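Skidora Soft Cap / Pouch Fabric — Blue with Orange Trim

Ref 2131. Back in stock, limitted run.

Soft, packs down small. No stiff board, no wire, nothing to snap. Crumple it, shove it in a coat pocket or the top of a rucksack, shake it out the other end. Medium blue main cloth with orange panels and a thin orange piping line. Mesh section for air, fine holes, stitched in rows.

Same cloth and trim used across the Musen range, so the blue matches if you are buying more than one piece. Colour can shift a touch between batches — order together if that matters to you.

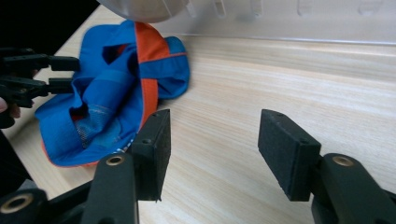
Blue / orange, lying crumpled on a light wood-grain table. Mesh shows in the lower folds.

Care: hand wash, cool water, mild soap. Don't wring. Dry flat out of direct sun, orange goes first if you leave it on a windowsill. No tumble dryer. No iron on the mesh, it melts.

Weight 48 g. One size. Packed flat in a paper sleeve, 7 to a trade box.

Other colours: grey with orange (Shi), plain navy (Atoda). Navy has no mesh. Grey is due in June, no firm day yet, please dont ring to ask — it goes on this page when it lands.

Postage: small packet, goes through a normal letterbox. Orders in before noon go same day. Returns fine if unworn and the sleeve is still with it. Trade orders from 76 pieces, mixed colours OK, email first for the price list.

Page updated June 9, 2018

Contact | Delivery & returns | © Skidora | Back to top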